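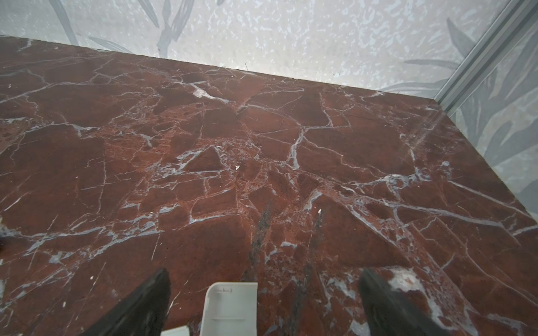
Two-Arm Cell, Inspection Checklist After Contact Fault
Site: Nedex, Rornden bench area
Date: May 6, 2025
Reason for inspection: grippers touched during a handover routine, right arm stopped on overload
Log entry: 868

Marks used: OK, OK with comment, FAIL, N/A

Background
The two arms were running the handover routine when the right arm overshot and its gripper pushed against the left one. The right arm faulted on joint load. The left arm did not fault and kept holding position until the stop was pressed. No one had a hand inside the enclosure. The routine had completed 196 cycles since the last calibration without a logged fault.

Section A. Before reaching in

1. Stop pressed and power to both arms isolated. OK
2. Arms supported before the brakes are released. OK with comment. Only the right arm was supported on the first attempt. The left arm sagged a little when power came off. Support both, even if only one has faulted.
3. Wait 10 minutes before touching motor housings. OK
4. Fault code copied down before reset. FAIL. The controller was reset first and the code was lost. We have the load trace but not the code.

Section B. Mounting and frame

5. Base plates tight on the front rail, both arms. OK
6. Frame posts and top bar, no movement when pushed by hand. OK
7. Tray on left wall and wire basket on right wall secure. OK with comment. The basket is held with zip ties. Fine for the weight it carries now. Check them again if anything heavy is going in it.
8. Marble top, check for chips and cracks. OK with comment. The veins make hairline cracks hard to find by eye, so use a fingernail or a flashlight held low. Dark streaks are to be wiped with a damp cloth and looked at again. If they come back after a run, a finger is dragging.

Section C. Arms and cables

9. Cable hoses free through full travel, ties not cutting in. OK with comment. Right arm hose has slack at the big joint. It clears the wall at normal speed. Not tested at full speed.
10. Joint play, each joint moved by hand with power off. FAIL on right wrist. Slight play, left wrist has none. Replacement motor ordered from Fistedier.
11. Screws at wrist brackets. OK with comment. One loose on the right arm, retightened.
12. Gripper fingers straight and closing evenly. OK, both arms.
13. Gap between grippers at the meeting position, arms posed by hand and compared with the setup sheet. FAIL. Smaller than the sheet allows. The stored position for the right arm needs to be taught again.
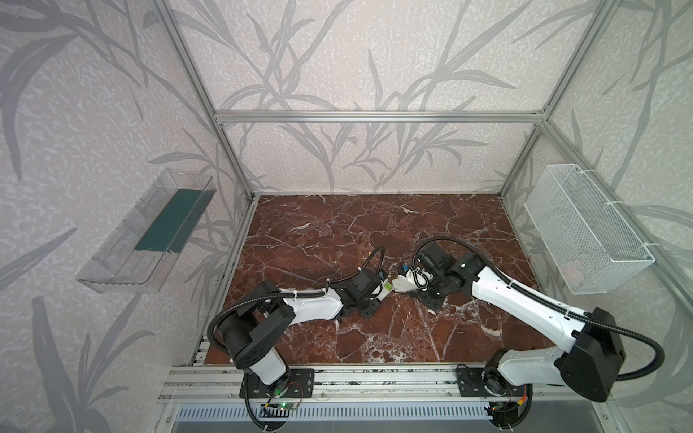
Section D. Software limits

14. Keep-out zone between arms switched on. FAIL. It was turned off in August for a calibration job and never turned back on. This is the main cause as far as we can tell. The wrist play made it worse.
15. Load limit the same on both arms. FAIL. Left arm was set 40 percent higher than the right, which explains why it did not fault. Now matched to the lower value.
16. Stop button halts both arms together. OK, tested three times.

Section E. Return to use

17. Cell stays locked out until items 10, 13 and 14 are closed.
18. First run at reduced speed with one person at the stop button.
19. Zone setting to be added to the start-of-shift sheet. Nic Aodha cell uses the same controller and needs the same check.
20. Copy of this list to be kept with the cell log.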